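Nallevow Community Craft and Repair Program
Progress report to the Dratero Fund, second reporting period
Tuesday, September 25, 2018

When we applied for this grant we promised a monthly drop-in at Plivovstead Hall where people could bring broken small things and learn to fix them. We also promised a quiet, orderly launch. The drop-in exists.

Attendance

We have had 173 visits since the last report, against a target of 219. The gap is mostly July, when the hall's parking lot was resurfaced and the only way in was through the kitchen of the senior lunch club, whose members have views on foot traffic. August was better. The September session ran out of chairs, and a few people restrung necklaces standing up at the piano.

We had expected clocks, lamps and the odd toaster. What we get is jewelry, by a wide margin, and most of it is beads. Your program officer asked in the spring whether this was "within scope." We have reread the application and it says "household items," and we would argue that anything found at the bottom of a household drawer qualifies.

Sorting and the loan shelf

Donated pieces are sorted at home by whoever took them away that month, then brought back for the loan shelf, where beginners can practice on something no one will cry over. Sorting is slower than we budgeted for. Bracelets go with bracelets until somebody decides it should be done by color, and then it is done by color until the next month.
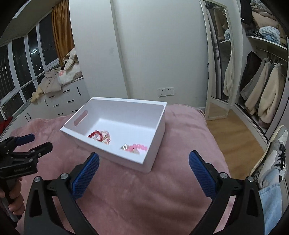 Photo: Nallevow Craft and Repair. Beaded bracelets and other small pieces in an open box.

The written sorting guide you asked for is finished. It is one page long and the second draft was six. Elastic goes in one bag, wire in another, and loose clasps go in the jar that used to say "coffee."

Money

Spending is under budget on tools and over budget on thread. We bought 17 pairs of flat-nose pliers from Marciniak, the hardware store on the corner, and 4 have gone home in people's coat pockets. Two of those came back with apologies and one with a pie. We have moved a small amount from the publicity line to cover thread, as your rules allow, and the form is attached in the format you prefer, which took two attempts.

The publicity line could spare it. Our poster had the wrong hour on it, and the people who arrived early set up the tables, so we have left it as it is.

What has not gone well

The evening class for teenagers has not started. We advertised it as "Introduction to Mending" and got one inquiry, from a parent. It will be offered again under a different name once we can agree on one.

The bench lamp we listed as purchased was purchased and is still in its carton. It needs a kind of outlet the hall does not have. The hall has been told. The hall has told us it was told in 2011.

Next period

We plan to hold the drop-in every month through December, run the teenage class at least once, and get the lamp out of its carton. We would also like to discuss changing the words "household items" to "household items and jewelry" in the renewal, so that the question does not come up again in the spring.

Receipts follow on the next pages. The one with the pie on it is legible if you tilt it.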